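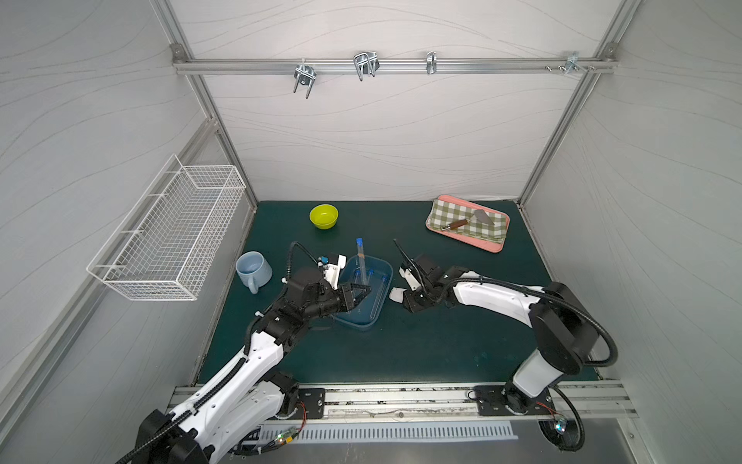 Metal hooks on an aluminium rail, with white patterned panels behind.

Interim report to the Grivero Fund
Project: Corrosion of small household fittings in coastal rented housing
Prepared by: Melati Setiawan
Checked by: Yusri Latuheru
Date: 19/09/2020

1. Position at the end of the period

The project compares how hooks, clips, brackets and screws age in homes close to the sea. It has two parts: a chamber test under controlled damp salt conditions, and a survey of fittings already in use in the Govindasamy terraces. The chamber test is running. The survey is complete except for the upper row of houses, where access has still to be agreed with the letting agent. Spending is within the approved budget, with an underspend on travel and an overspend on consumables.

2. Chamber test

The planned exposure is 1,000 hours. At the date of this report the samples have completed 832 hours. Relative humidity in the chamber is set to 90 per cent and is logged continuously. The salt solution is made up in one batch per week and its strength checked before use.

The run was stopped twice. The first stop followed a blocked spray nozzle, which was cleaned and refitted. The second followed a fault in the heater thermostat. The replacement part came from Cladisa and was fitted on the day of delivery. Hours lost to both stops have been left out of the exposure total.

Samples are removed at set intervals, rinsed, dried and weighed, then returned. Interim observations are as follows.

Plated steel hooks: rust appears first at the bend and at the cut end. On the flat lengths the plating is largely sound. Samples bent after plating are in worse condition than those bent before it.

Aluminium sections: light white deposit, easily wiped off. Pitting is confined to places where a steel screw bears directly on the aluminium.

Stainless screws: no change other than slight staining under the head.

Painted brackets: blistering around the fixing hole. The paint is intact elsewhere.

These are visual findings. Weight loss figures will be given in the final report, after the end-of-test cleaning has removed loose corrosion product. Weights taken before cleaning are misleading and have not been tabulated here.

3. Survey of fittings in use

Visits began in March and were suspended shortly afterwards. They resumed in the summer with one surveyor per household and windows open. Each visit recorded the type of fitting, the room, the apparent age and the condition on a scale from sound to failed. Tenants were asked whether they had replaced anything themselves.

Kitchens and bathrooms gave the results expected. Hallways did not. Coat hooks beside front doors were in poorer condition than hooks above sinks in the same house. The working explanation is that wet coats carry salt indoors and the hooks are rarely wiped. A swab test for chloride has been added to the remaining visits to check this.

Tenants' records of replacement are incomplete, and the landlord's maintenance log describes most jobs only as "fixings". It will not be possible to give a reliable service life for each type. The final report will give condition by room and by material instead, as agreed by email with the fund's office.

4. Changes to the work plan

3 changes are requested.

a) Extend the chamber booking to cover the lost hours.
b) Move the unspent travel money to consumables, mainly salt, filters and swabs.
c) Drop the Fendov adhesive hooks from the comparison. Several came away from their backing plates during mounting, and a fair result cannot be obtained with the present fixture.

No change to the total award is requested.

5. Risks

Access to the upper row remains the main risk. If it is not granted, the survey will lack the most exposed houses and the comparison with sheltered houses will be weaker. The chamber heater is old and a further failure is possible. A spare thermostat is now held in the store.

6. Next period

Complete the exposure and carry out final cleaning and weighing.
Section a selection of the plated hooks to measure coating thickness at the bend.
Finish the visits, including swabs.
Send draft tables to the fund for comment before the text is written.

The cost statement and the chamber log are attached separately.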